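Meltside playroom — the gallery

Finally getting these up. The play kitchen corner at Meltside opened 22nd October and I promised everybody pictures that same night, so, sorry. Most of the set came secondhand, the rest from a toy sale over in Maihi. Total spend was 64 dollars, which I still think is pretty good. Captions are quick because I have to be out the door in 20 minutes. Will fix typos later (probly).

For anyone new — Meltside is the drop-in playroom behind the Nevel building. Ages two to six, a grown-up stays with each kid, shoes off at the door. Socks with grips are best, the floor is slick.

How it came together, short version. Hidayah Tambunan had the idea back in January. Gumaro Lozano drove over to Maihi for the toy sale and came back with the back seat full. Remzi Gezer washed every last piece of toy food in his own kitchen sink, then did it again after his dog got into the bag. Aurelio Ocampo moved the tables. Then moved them back. Then moved them again when we figured out the door wouldn't open all the way.

A note on the food. We went for pretend food that comes apart, because the kids at the old place got bored of one-piece stuff in a week. Stacking things get played with way longer. Pizza slices were a big hit in the tryout, soup not so much. If you have any at home your kids are done with, bring it by, but no pieces smaller than a golf ball please. And nothing with batteries, we had a singing teapot at the old place and never again.

Lunch is served. Sandwich on the pink plate, microwave right there next to it with the big round knob. The knob is what they all go for first. Every time. 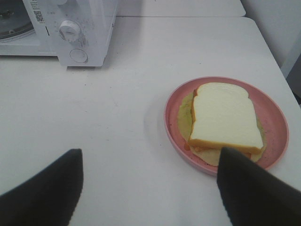
Higinio Robles is still looking for a second microwave, as one is not enough on a busy morning and there have been tears. White or any color, doesn't need to match. We also want more plates, a couple of cups that can take being dropped, and a small shelf if someone has one sitting in a garage. Low enough for a two year old to reach.

Cleaning — everything gets wiped down at closing. If you're the last family out, a quick once over with the spray is a huge help. Spray is on the high hook by the coats.

Next set of pictures will be the dress-up rack and the block corner, once the hooks are up and Aurelio is done moving things arround. Send me yours if you took any that morning, the Zirkard folder is still open and there's plenty of room in it.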